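Budget for a first arm: one good one or two cheap ones, and what else do I need to plan for?
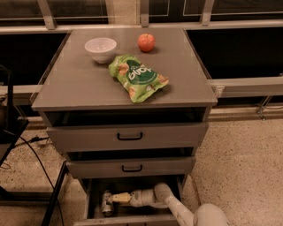 Bottom drawer, with the apple, bowl and snack bag up top

Posted 2022-11-28 in Equipment and Purchasing

Hi all, long time reader, first time asking. I help run a small teaching lab (adult evening classes mostly, plus a summer thing for high schoolers) and we've got money to spend by April. I've been trying out drawer and tabletop tasks because that's what I want the students doing: open a drawer, put the apple in, close the drawer, that kind of thing. Simple on paper!

My quote from Grestau is $2927 for one arm with their two-finger gripper and the mounting plate. Shipping is another $60, fine. Then there's the Odus kit, which is a good bit cheaper, and if I squeeze I could get two of those for close to the same money. Two arms means two groups working at once, and you have no idea how much I want that after last term.

What worries me is reach. The bottom drawer is the one I care about, and that's where the arm has to get way down low and in past the drawer front. The Odus sheet gives a reach of 578 mm and I can't work out if that's measured from the base or from the first joint. I emailed them and got the same sheet back.

Also, do people budget for the stuff around the arm? Cabinets, stands, cables, spare fingers? I have $400 set aside for "other" and a feeling that it's going to vanish. Thanks in advance, sorry it's long.

3 answers

drawerful
Marked as helpful

Buy the one Grestau. I did the two cheap arms thing a few years ago (different make, same idea) and what I ended up with was one working arm and one box of parts for it. The groups took turns anyway.

On reach, forget the sheet. Measure from where the base will be bolted to the far inside corner of your lowest drawer, with the drawer pulled open, and then remember the arm can't go there in a straight line. It has to come over the drawer front and bend down, so you lose a lot. Reach figures are usually given with the arm stretched right out, and stretched right out is where it's weakest and least use to you. I'd want a good hand's width to spare. If the Odus number only just covers it, it doesn't cover it.

You can get some of that back with the mounting height. We had ours on a bench first and the low drawer was hopeless, then we moved the base down and over to the side and it was a different machine. So leave the stand until last! Clamp the thing to something solid for a week, try all the drawers, then order the stand at the height you like.

Your $400 will go, yes. Ours went on:

Spare finger pads (get two sets)
A longer power cable, which the vendor sold us at a silly price
An emergency stop on its own lead, so the teacher can hold it
Cable clips and floor covers
A second cabinet after we bent a drawer runner on the first

I would ask Grestau if the stop button is in the quote. Mine wasn't and I only noticed when I was unpacking.

Gramirham_fan

get the Mets one, way better than both

benchtop_bee

Going to disagree a bit with drawerful, in a friendly way. If it's classes, then waiting around is the thing that kills it, and I'd take two so-so arms over one nice one IF the tasks are easy. Apple into bowl, bag from here to there, top drawer open and shut, all of that a cheap arm can do all evening. It's the bottom drawer that pushes you to the better arm. So maybe decide how much you love the bottom drawer? You could also put the cabinet up on blocks, we did that and the students thought nothing of it.

One thing on the handles. U-shaped pulls like yours are about the kindest kind there is for a two-finger gripper, so whatever you do don't let anyone swap the cabinet for one with round knobs. And keep a little back for props. Snack bags get tatty very fast and apples, well, you'll be buying apples. We keep a plastic one now and it rolls worse than the real ones.

Ask both vendors what happens in year two, too. Ours wanted a support fee I hadn't planned for and I had to go back and beg.

Comment from the original poster

Thank you both, super useful. Just checked and the stop button is NOT in the quote. Off to measure drawers.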